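Granberg law students to staff free tenancy clinic from July

16 April 2019

Third-year law students at Granberg Law School will give free advice to renters at a new weekly clinic opening in July, the school announced today.

The Penner Street Tenancy Clinic will run out of the school's ground-floor offices and will be open to anyone renting in the city or the surrounding shires. Students will work under the supervision of practising solicitors and will receive course credit for one semester.

Mared Kemeys, the school's director of clinical programs, said demand for help with bond disputes and eviction notices had grown well past what local services could handle.

"We had 298 enquiries from renters last year and we were not set up to take any of them," Ms Kemeys said. "Most of these are short matters – a letter, a form, a half-hour conversation – and our students can do that work well with a solicitor beside them."

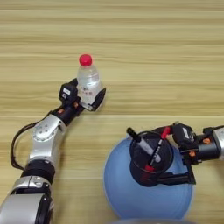
Two robot arms at work over a light wooden tabletop.

The clinic is funded for 3 years by a grant from the Nillex Foundation, which will pay for a full-time supervising solicitor and an interpreter service. The school expects to see around 3000 clients over that period.

Hamish Partington has been appointed supervising solicitor. He has practised in tenancy and consumer law in regional centres and will start at the school in early winter to train the first group of students.

Lamai Somboon, a final-year student who helped draft the proposal, said she hoped the clinic would also draw students towards community practice.

"A lot of us came to law school wanting to do this kind of work and then didn't see much of it in the timetable," she said.

Appointments will be available in person and by phone. Renters should bring a copy of their lease and any notices they have received.

Media contact: Angharad Rees, Communications Office, Granberg Law School, extension 3897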